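The most interesting number in robotics is the one in the appendix

Opinion
2019-07-25

There is a ritual to reading a manipulation paper. You look at the title, which promises generality. You look at the first figure, which shows a shoe or a mug. You look at the success rate, which is in bold. Then you go and make a coffee, feeling that the future is in good hands, and you never open the appendix.

I opened the appendix in June, mostly because it was raining and the coffee machine was broken. The paper came out of the Zunel group, and its subject was bimanual packing: two arms, two hands, a bin, and a selection of things that have to go into it or come out of it. The method is called Pulell. It learns from people steering the arms through the job, and its claim is that you get a better policy from demonstrations in which the person made a mess and then fixed it than from demonstrations in which everything went swimmingly.

The training set was 2,070 episodes. Of those, 483 contained what the authors call a recovery, meaning the operator fumbled a grasp, or nudged a box into a silly spot, or lost the object altogether, and then carried on instead of stopping the recording. Most labs throw these out. I have thrown out plenty myself, with the brisk satisfaction of someone cleaning out the fridge. The Zunel people kept them, and then did something I wish were more common: they trained the same network with them and without them, on the same total number of episodes, and published both.

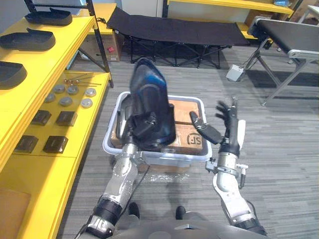 Lindsay Adier

With the fumbles in, the robot finished more jobs. The gain was modest on boxes, which are the well-behaved citizens of the packing world. It was large on shoes. Anyone who has tried to get a robot to hold a shoe will understand why. A shoe has a rigid bit and a floppy bit, a hole in it, and no agreed handle. You can pick it up by the heel, and the toe will have its own ideas. A policy that has only ever watched perfect grasps meets its first crooked one with the expression of a tourist whose phrasebook has run out.

So far, so cheering. My complaint is with how the result has been received, and a little with how it was sold.

The headline version going around is that messy data is good data. This is being repeated with enormous relief by people who have a lot of messy data. I have now sat through two talks in which a folder of abandoned, mislabelled and half-recorded episodes was described as "recovery-rich". It was no such thing. A recovery has a second half. The operator drops the shoe, and then picks up the shoe. If the recording stops at the drop, what you've taught the machine is to drop shoes, and it will prove a very diligent student.

The appendix is quite clear on this. It reports a third condition, which didn't make it to the main text, in which 218 failed episodes with no recovery were mixed in. Performance fell below the clean-data baseline. I'd have put that in bold. It is the most useful sentence in the whole document for anybody running a lab on a normal budget, and it's sitting on page 12 of the supplementary material, underneath a table of joint limits.

I don't think anyone was hiding it. Papers have page limits and reviewers have moods. But we've built a field in which the finding that helps you collect better data on your own floor, with your own bins and your own bits of hardware, counts for less than the finding that lets you write "outperforms". The second travels. The first gets rediscovered every eighteen months by a grad student who has just lost a semester.

There's a labour point here too, and I'd like it made more often. Recoveries come from operators. A skilled one will get out of a bad grasp with a small roll of the wrist and a regrasp, and that is worth having. A tired one will mash the shoe into the side of the bin until it goes. Both count as a recovery under the Pulell definition, as far as I can tell, and the paper doesn't say how long the shifts were or whether anyone was told in advance that their mistakes would be kept. People who know they're allowed to fumble behave differently from people who think they're being marked. I would guess that this matters more than the network architecture, which gets four pages and a diagram in tasteful colours.

The Tymoshchuk benchmark, which most of us use whether we admire it or not, makes all this worse by resetting the workspace after every failure. A dropped object ends the trial. Under those rules a robot that drops the shoe and calmly picks it up again scores the same as one that drops it and waves at the ceiling. You could hardly design a better way of making recovery look worthless, and I say that as someone who has two papers reporting scores on it.

My request to the people who maintain it is small. Let the clock run. Give the robot ninety seconds and whatever state it has got itself into, and score it when the time's up. The numbers will drop for a year or so and there will be some grumbling in the hallways, a fair bit of it from me.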